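Print this page | E-mail this page

Ommont table arm kit — inspection checklist before purchase
Site: Hirnville test kitchen
Filled in by: Saqib Jatoi
Second reader: Korkor Kyei
Date: Sep 12, 2024
Hours on the counter at start: 771

Marks: OK / NOT OK / ASK SELLER

1. Base and mounting

1.1 Base does not move when pushed by hand: OK
1.2 Stools kept out of the reach of the elbow: NOT OK
Comment: The wooden stools stand too near. I ask that they are moved before every run.

2. Stopping

2.1 Stop button reached from both sides of the table: OK
2.2 Arm holds its position after stop: OK
Comment: It sinks 18 mm and then holds. The seller's sheet permits this, but I would like it in writing.
2.3 Restart needs a second person: ASK SELLER
Comment: The manual says yes on one page and no on another. Rodrigo Calvo has written to them.

3. Cables

3.1 Cables fixed along the arm: OK
3.2 No free loop near the wrist: NOT OK
Comment: One thin cable hangs in the air beside the gripper. It can catch on a tall object such as the pitcher. Please add one more clip.

4. Gripper and soft items

4.1 Screws on the linkage tight: OK
4.2 Force limit set to the lowest step for fruit: OK
4.3 Jaws open wide enough before going down: OK
Comment: For the strawberry there must be bare wood between the berry and the right finger plate — if there is no gap, do not close.
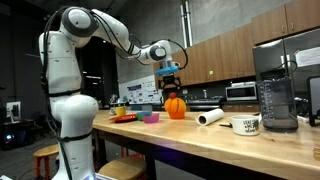
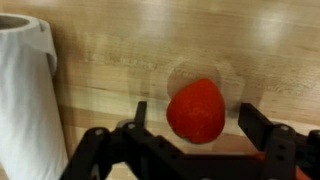

5. Table and objects

5.1 Glass and ceramic outside the first test area: NOT OK
Comment: The white mug should go away from the table until the force test is finished. Plastic bowls and the cup may stay.
5.2 Paper towels within reach of the operator: OK

6. Price and service

6.1 Offer includes training for two people: OK
6.2 Price agrees with the offer: NOT OK
Comment: The offer says 2,198 but the draft invoice says 2,547. Aba Sulemana thinks the difference is the service plan, which we did not order.
6.3 Spare fingers in the box: ASK SELLER

Result: not accepted yet. Repeat 1.2, 3.2 and 5.1 after correction, then send to Cecilia Mensah for signature.

Print | E-mail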